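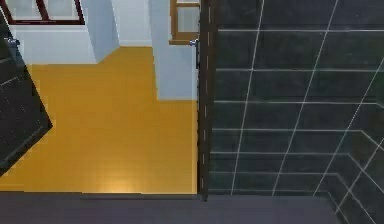 A doorway in the simulated apartment, with yellow flooring on one side and dark tile on the other.

The Urby arm began as a mail-order kit and a shelf of motor controllers in the Clinport shared workshop. Its builder keeps a simulated apartment on a second machine and runs every motion there before the hardware gets power. The doorway is the first check. A mobile base has to clear the frame and its latch, and the floor changes color at the threshold, which upset an early version of the line detector. The fix was a fixed exposure setting and a wider search window.

Planning runs in Rimus, a small motion package the workshop maintains. Each candidate path is scored on joint travel and clearance. A full batch is 3,000 paths and takes 22 minutes on the shop desktop. Collision shapes are plain boxes padded by 2 centimeters.
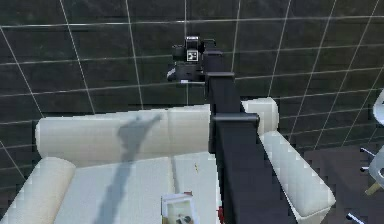
Reach was the main design problem. The Ghauri gear sets in the shoulder are cheap and stiff, but they add weight low in the arm, so the upper link was kept narrow to compensate. With the gripper raised above the sofa back, the arm throws a long shadow over the backrest and the left seat cushion, and a depth estimate trained on flat lighting tends to read that band as an edge. The current software masks it using the known joint angles and lamp position.

Wiring is the remaining job. The wrist cable still runs outside the elbow housing on the real arm, and the next session at the bench is Saturday.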